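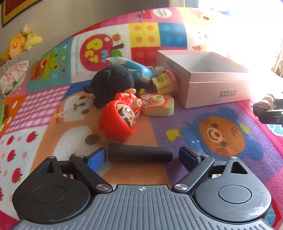 Tidying toys off a floor is still the chore I use to judge whether household machines are getting anywhere. Vacuuming is a solved problem by comparison: the floor is flat, the dirt is small and a missed patch does no harm. Toys come in every size and stiffness, they lean on each other, and the box they belong in is usually open at some awkward angle.

A two-finger gripper handles part of this well. Give it a cylinder lying on its side and the fingertips can close on the two ends or across the middle. Ends are the tidier grasp if the jaw opens wide enough, but one end will usually be touched first and the whole thing rolls or slides until the other finger catches up. Padded tips help. A plush toy is easier still, as almost any squeeze will hold it.

The trouble starts with the rest of the pile. A glossy plastic doll has few flat places to pinch. A thin chain hanging off a toy will snag on its neighbour. Crinkled packets change shape as you close on them, and force settings that suit a hard toy camera are wrong for a packet. Then there is the mat. Printed bears and apples look a good deal like objects to a vision system, and I have watched one go after a flat drawing with total commitment.

I ran the Zendach controller on my own rig in June and logged 300 picks. It dropped or missed 63 of them, most on soft packaging and on anything lying against the side of the box. The Itier fingertips did better on round things than the hard ones I had before, though they pick up fluff and need wiping.

Speed is the other half. A child told firmly enough can clear a floor in 2 minutes. My rig would need most of an evening, with me standing by – so no saving there.

Next job is the Stomden wrist camera, if the bracket ever arrives from Cairns. I would like 500 picks on the same toys before changing anything else.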